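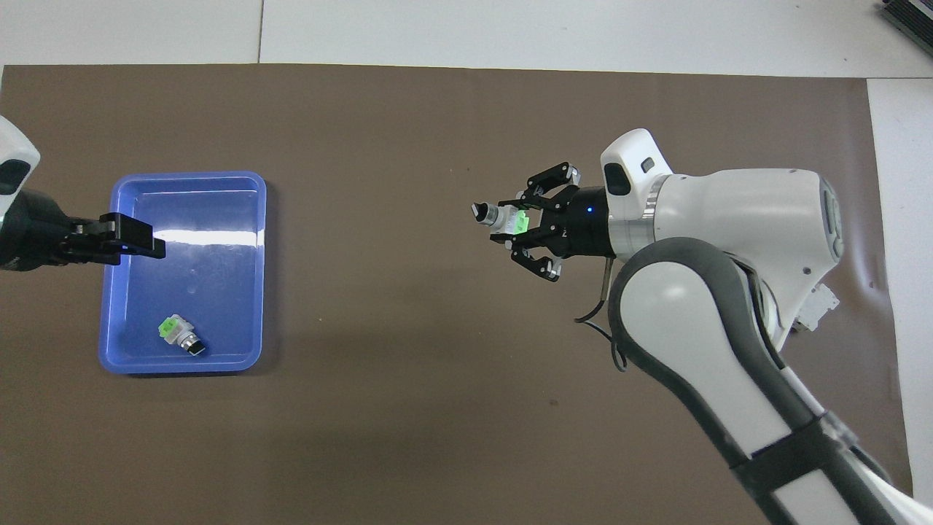

Is 400 demos enough for a two-arm handoff?

fallahi_m
Mon 2 December
Parts are small, white body, green label, black cap on the end. One arm works the tray, the other does the fine holding. We have 400 good runs recorded. The Flureo people say 100 would do. I don't believe them, but I'd like to hear numbers from somebody with nothing to sell.

jihoon_seo
100 is fine if you vary the start pose. We stopped at 100 in June and it trained.

bronholm40
"It trained" tells me nothing. Did it pick up a part lying diagonally in a shiny tray? Glare on blue plastic wrecked ours, and 2000 runs under the same lamp didn't fix it.

jihoon_seo
Ours was a matte tray, fair enough. Still think you're blaming the data for a lighting problem.

bronholm40
The lighting is in the data.

ermira.s
How many of the 400 have the cap facing the other way? If the operator always grips at the label end, you've got one demo 400 times.

fallahi_m
Went back and checked. 40 with the cap reversed. Less than I'd have guessed.

ermira.s
I'd record more of those before paying Flureo for anything.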